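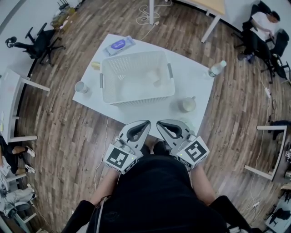
The money did not come in April, and it did not come in the month after. In the third month the director of the hospital in Tandton put a paper on the wall beside the kitchen. It said that the delay was technical. I read it with my coat on, at the end of a night shift, and then I went to sleep in the linen room, as the bus cost more than I had in my pocket.

I had been a nurse there for eleven years. My post was on the second floor, with the old people and the lungs. We had 56 beds and 3 nurses at night, and when the salaries stopped we still had 56 beds.

At first we were polite. The midwives wrote a letter to the ministry and everybody signed it, even the man from the boiler house, who was paid by a different office. The answer arrived with a number on it, 2707, and one sentence asking us to use this number in all future letters. So we used it. For some weeks it was a kind of greeting between us. "Any news from 2707?" the pharmacist would ask through her little window, and I would say that 2707 was sleeping.

My mother sent potatoes from Stolirness. The woman at the Trisetti shop wrote my bread and oil in her notebook, and she turned the page a little away from me when she wrote, so that I would not see how long the list had become. I saw it anyway. I owed her 200 by then, and she had two sons at school.

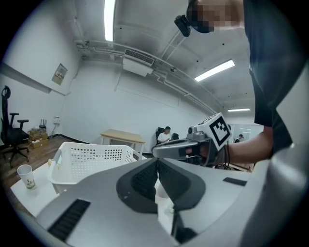

The protest was decided on the stairs. We would stand in front of the main gate on Baranauskienė Street from eight until noon, in our uniforms, and go in by turns so that the patients had their medicine. The surgeon said he would not stand with us. Then he came at nine with a folding chair for the oldest cleaner and stayed beside it until the end.

It was cold for the season. A car from the ministry passed slowly, and a young man inside lowered the window and asked who our leader was. We looked at each other. The cleaner in the chair said, "It is my back that hurts, so maybe it is me." He wrote something down — I suppose it was not this — and the car went on toward the bridge.

At half past ten it was my turn to go in. The old teacher in bed nine had been watching us from the window.

"Did they pay?" she asked.

"Not yet."

She held out her arm for the cuff. Her pressure was high, and I wrote it on the card and told her to stay away from the window. She said she would, and asked me to move her bed a little closer to it.

I took off the brake and pushed.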